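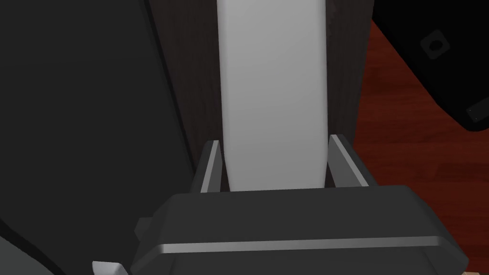

*Posted to the Dorkedo Quilters list by the Wednesday binding lady, 13 January 2024*

Hi everybody,

I've been meaning to answer this since breakfast, but I had a bobbin mess to pick out first and then the dog needed walking. Anyway, I'm pasting in the bit I'm replying to so you don't have to scroll back through the whole digest:

> Has anyone on here used the Jullora batting? My shop stopped
> carrying the one I like and this is all they have now. I've got
> a lap quilt top ready to go and I'm scared to put it in and have
> it beard all over my navy backing. Also, do you prewash it or not?
> The package says "optional" and that is no help to me at all!
>
> And while I'm asking, how far apart can I quilt it? I was hoping
> to get away with just doing in the ditch.

Yes! I've used it in two quilts now, a baby one and a great big scrappy one for our bed, so I can tell you what I know (it won't take long, ha).

The baby quilt I did without prewashing. It crinkled up a lot the first time through the dryer, which I love, so no complaints from me. If you like your quilts flat and smooth then I'd soak it first in the bathtub, squeeze it, don't wring it, and lay it over the shower rod on a towel. Please don't put it in the washer by itself. I did that years ago with a different batting and I was picking lumps out of the drum for a week.

As for bearding, I had a little on the big quilt and none on the baby one. The big one has a dark brown backing and I used a needle that should have gone in the trash a month before, so I blame myself. Put in a fresh needle and you may be fine. If you're really nervous, they make it in a dark gray too, and that's what I'd buy for navy.
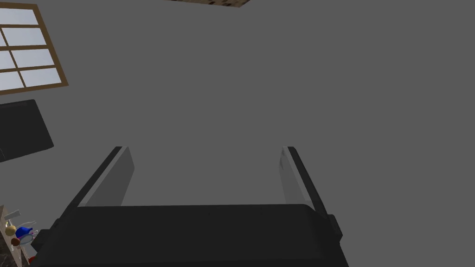
Now, the ditch question. Your blocks are what, twelve inches? I think that's too far apart for this one. I'd at least run a diagonal through each block, or a big lazy loop in the middle if you're feeling brave. I did mine with a wavy line using the walking foot, and it hides every wobble because it's all wobble. I used the Wadia thread, the cream one, and went through it so fast! The big quilt has 992 pieces in it (I only know because I had to cut the silly things) and I would rather have quilted it twice than cut it once.

Speaking of cutting, I finally broke down and got a new mat from Bensaid. My old one had a groove so deep at the 17 inch line that the rotary cutter would jump right into it, and I'd been getting strips with a little bump in them and blaming my ruler. If your strips have a bend, go look at your mat.

Oh, and somebody else asked about the scrap bin swap. I'm in again if there's room. I have so many greens. Florals, plaids, that awful lime with the frogs, all of it washed and pressed and cut into two and a half inch strips. I'd love to trade for reds or anything with a cream background, and I don't mind paying the postage both ways if you're far off.

One more thing on the batting before I forget. It comes folded very tight and the creases are stubborn. I toss mine in the dryer on low with a damp washcloth for a few minutes (low!) and then let it lie on the guest bed overnight. The creases relax by morning, mostly, and the rest quilt out.

Let us know which way you go with it, and please send a picture of the top, I want to see that navy.

Off to sew down a binding,
the Wednesday binding lady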